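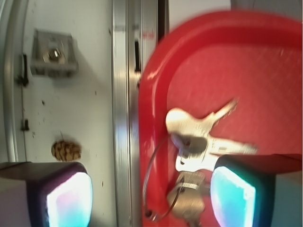 Nistulholm, Sunday, September 4, 2022

Heavy Music: Form and Recording
Notes for the second lecture: riffs, drum patterns and song form in thrash and death metal
Ayodele Ogbonna

Bring these notes to class. We will go through the listening in the order given, so leave space in the margin for times.

1. The riff as the unit

In most rock songs you can write out the chords, hum the melody over them and have a fair idea of the song. With thrash and death metal that doesn't get you very far. Many songs have no sung melody at all, and the chords are mostly power chords (root and fifth) or single notes on the lowest string. What you need to write down is the riff: a short figure, usually two or four bars long, repeated and then replaced by another.

When you map a song, give each riff a letter the first time it appears. If it returns with a small change, add a number: A, then A1. If only the drums change, keep the letter and note the drum change underneath. Students often give a new letter when the drummer goes to double time, and then the map shows twice as many riffs as the band wrote.

2. Palm muting and open notes

Resting the side of the picking hand on the strings near the bridge gives a short, dry note. Lifting it lets the note ring. A typical thrash riff has muted low notes as a pulse, with open chords as accents. The accents are what you hear as the rhythm of the riff. Tap them on the desk before you try to write them out.

Death metal uses muting too, but many bands lean more on tremolo picking, where one note is picked very fast with alternating strokes. The pitch may change only once or twice a bar while the hand keeps going. Write the pitches and put slashes through the stems. Don't write out every stroke.

3. Drum patterns

Skank beat: kick and snare alternate quickly, with the snare on the offbeats. This is the standard fast thrash beat.

Blast beat: snare and kick either together or alternating, as fast as the drummer can keep even, with the cymbal following one of them. Common in death metal.

Double kick: steady notes on the bass drum under a slower snare. The tempo has not changed, even though the feet sound fast.

Half time: the snare lands on beat three only. Used for the slow middle section in both styles.

Find the snare first. If you count from the kick drum you will get the wrong tempo on at least one of the listening examples.

4. Song form

Verse and chorus are still there in a good deal of thrash. Look for the title of the song in the lyrics, often shouted by several voices. After the second chorus there is usually a bridge at a slower tempo, then a solo over a riff you may or may not have heard already, then a last verse or chorus.

Death metal songs are more likely to run as a chain of riffs, with one or two of them coming back near the end. The listener gets some sense of return, but it can be three minutes after the first hearing. Play the opening again before deciding that a late riff is new.

5. Vocals

Thrash vocals are mostly shouted or barked, and the words can be followed with some effort. Death metal growls use a lower, noisier sound with little clear pitch. For this course, treat the growl as a rhythm part. Write the syllables under the riff and mark where the phrases begin. A phrase that starts just before the bar line feels very different from one that starts on it.

6. Listening for this week

Plorkness, first track of the demo. Skank beat nearly throughout. Letter the riffs and mark the tempo change before the solo.

Ceketti, the slow one on side two. Half time with double kick under it. Write the accents of the opening riff, 16 bars.

Bako, last track on the live tape. The sound is poor and the guitars are hard to tell apart. Follow the snare and map only the drum sections.

All three are on reserve at the library desk, along with printed lyrics for Ceketti. The demo has no lyric sheet.

7. Written work

One page, due at the next meeting. Choose one of the three tracks, hand in your riff map, and add a paragraph on how the drums change the way a repeated riff is heard. Give times in minutes and seconds. Words like "brutal" or "crushing" are fine in a record review, but in this paper say what the players are doing at that moment.

The recording half of the course starts in October. Guitar tuning and string gauge are held over until then.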